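3.2 Label reading in household kitchens

Participants were asked to find the directions for use on products they already kept at home, and then to say in their own words what the directions told them to do. Interviews took place in the participant's kitchen. Wilson Ríos conducted all of the Clalmont interviews; those in Zavari were shared between two interviewers. Figure 2 shows a narrow-column label and a kitchen counter, both as computer renderings.
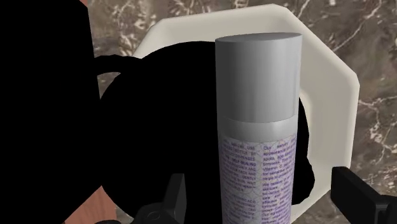
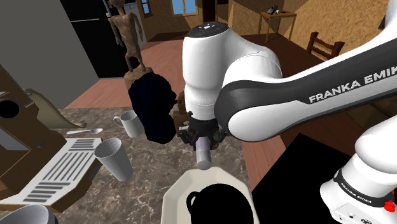
Figure 2. (a) Bottle with small purple text set in two columns. (b) Marble-patterned countertop with a white octagonal plate.

3.3 Coding of responses

Each answer was coded as complete, partial or wrong. An answer was complete if it covered the amount, the surface and the waiting time. Partial answers most often left out the waiting time. Two coders worked separately and disagreed on 11 answers, which were settled by discussion. In 7 of these the participant had read the directions aloud but had not restated them, and we coded those answers as partial.

We also noted how far each person held the product from the eyes and whether they turned it more than once. Turning was common with narrow columns, where a sentence is broken over many short lines. Several participants lost their place and began again from the top. One in Zavari said she had never read past the first line of anything under her sink.

Six participants put on reading glasses before starting. Their answers were kept in the main analysis. Leaving them out did not change the order of the label types in Table 4, although the gap between the wide and narrow layouts became smaller.

Answers given in a language other than English were translated before coding. The original wording was kept beside the translation, and both coders consulted it where the translated verb was unclear.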